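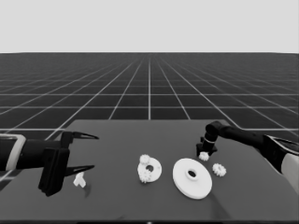

Home | Papers | Methods notes | Contact

Jonatan Lindholm and Cameron Tuhiwai
February
8 min read

4. Choosing what to buy, and when

4.1 Planning in simulation first

The Mudgway cell was to have two arms from the start, but the budget we were given covered one arm and a good stand. We therefore spent the first part of the project entirely in simulation, and we would gladly do it that way again. A gear assembly task is a lovely test for this kind of planning: the parts are small, they sit close together, and it soon becomes plain which bits of kit matter.

Figure 3 shows the task at a moment when the right gripper holds one small gear just above the table. Two more gears rest on the ring-shaped base plate, a fourth lies flat by the large hubbed disk, and the left gripper is open and empty. We rendered in plain greyscale throughout. Colour and texture told us nothing we needed for a purchase order, and leaving them out kept the runs quick on the Cukeo workstation we already owned.

Figure 3. Simulated two-arm gear task used for equipment planning.

4.2 Grippers

We had expected the arms to take up most of our thinking. The grippers took far more! Long tapered fingers reach nicely between parts that are already in place, while short fingers suit a straight downward pick from an open table. Skastora quoted 900 for each gripper, whichever fingers were fitted, so a mixed pair cost us nothing extra and we could settle the matter on the task alone. Spare fingers went on a separate line of the budget, and we set aside enough for five sets.

4.3 Table and mounting

Tuhiwai argued early on for a wider table than the reach figures called for, and the simulation bore him out. With both arms coming in from the sides, a narrow top left too little room to lay out loose gears beyond the disk. The wider top from Clokell, with mounting plates, came to 2,000. It was the dearest single item after the arms and we are delighted with it.

4.4 What we put off

Force sensing at the wrist was moved to the second year. We would have loved to have it, but our simulated contacts were too rough to tell us which range to order, and a wrong guess would have been costly to send back. The second arm was ordered as soon as the two-arm runs had given us a layout we trusted, and the wiring and floor fixings for it were paid for along with the first. We return to the cost of that choice in Section 6.

Previous section | Next section | Back to contents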